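Keeping Pond and Lake Water From Taking Over Your House

We live 900 feet from Ilholm Pond, and for nine summers I've been figuring out how to keep the pond where it belongs. By August everything that comes up the path smells a little swampy, the dog most of all. These are the things I do now, after doing most of them wrong first!

Start at the door. I keep a dishpan of clean water and a stiff brush on the back step and everybody's sandals get a scrub before they come in. Dried pond muck turns to a fine gray dust that gets into the grout, and I would so much rather deal with it wet. Dump the dishpan on the grass, a good way from the pond, and never down a storm drain (ours runs straight back to the water).

Swimsuits go in a cold rinse the minute they're off. Then I soak them for half an hour in a sink of cool water with a cup of plain white vinegar, rinse again, and hang them in the shade. Please don't mix vinegar with bleach, ever. If there's still a green tinge on a light-colored suit, a little dish soap rubbed in with your thumb usually gets it. Hot water sets the smell, at least in my washer.

Towels are easier. Wash them by themselves, skip the fabric softener, and get them bone dry before you fold them. I hung a Kenico line across the porch last year, the kind that reels back in, and it's been worth every penny even though it sags when all the beach towels are on it.
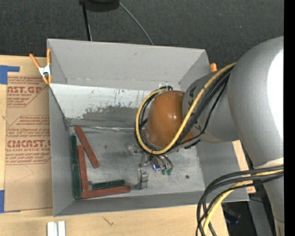
How do I get the pond smell out of a cooler or a plastic tub?

Wash it with hot soapy water, then spread a paste of baking soda and water over the inside and leave it overnight. Rinse it in the morning and set it in the sun with the lid off until late afternoon. If it still smells, crumple up some newspaper, pack it in and give it another two days.

Now for the watering can. I used to dip mine right in the pond for the flower beds, and most of the year that's fine. When there's a bloom on, though, I leave it alone and use the rain barrel. I don't put bloom water on lettuce or anything else we eat, and I don't let the dog near it either. If the water looks like spilled paint or pea soup, check whether your county has a notice up and stay out till it's lifted. Boiling won't fix it, by the way, so don't go thinking you can rescue a potful for camp dishes.

For the green ring on the birdbath, empty it, scrub with a brush and some vinegar, rinse it really well and refill. I do this every 2 days in hot weather and the ring never gets a foothold. Moving it under the maple helped too (less sun, less green).

Kayaks and paddles get hosed off, drained and dried all the way through before they go to any other lake. I stand ours on end against the Holitz shed and pull every plug. Wipe out the hatches with an old towel, because weeds hide in there, and go over the rope with your fingers too. Mine had a whole salad in it last October.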